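Bin picking for a class project, gripper keeps choosing the cloth first

Omprakash Tyagi
Posted September 18, 2020

Hi all, first post so go easy on me. I'm in an intro robotics course and our term project is clearing a bin of mixed stuff, one item at a time. We've logged 700 grasp attempts and the red cloth is driving me up the wall. Our grasp scorer loves it. It picks the cloth over and over, even with perfectly good toy blocks lying out in the open, and then the cloth drags whatever is touching it across the bin.
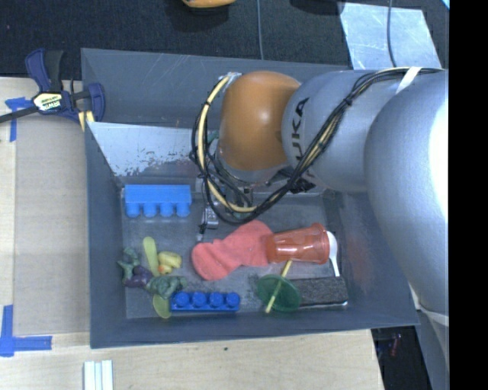

Our bin, with the gripper over the cloth again. Cup and spoon are right next to it.

We have a demo in October and my partner wants to just take the cloth out. I'd like to keep it because the assignment says at least one soft item. Is there a simple way to make the scorer less excited about fabric? We're using depth only, no color.

Etlow
Take the cloth out lol. Or swap in a sponge, that's soft.

Gullusau
Don't take it out yet! We had the same trouble in our club and it was the wrinkles. In depth, a fold looks like a nice narrow ridge with two sides to grab, so the scorer thinks it hit the jackpot. What helped us was fitting a flat patch to the points around each grasp and knocking the score down when the surface was too bumpy. Start with a small penalty, because your lumpy little toys will get punished too. I'd also try saving the cloth for last, which takes one if statement once you can spot it. Do you have a color camera you could turn on? A red threshold would get you most of the way, but watch that cup, it's reddish too and see-through, so its depth is probably junk.

Dixit
What Gullusau said about the cup. Also check how you label a success. We were counting "something is in the gripper" as a win, and the cloth won every time. We changed it to one item lifted with the rest left alone, relabeled 40 tries by hand and retrained. Boring evening but worth it.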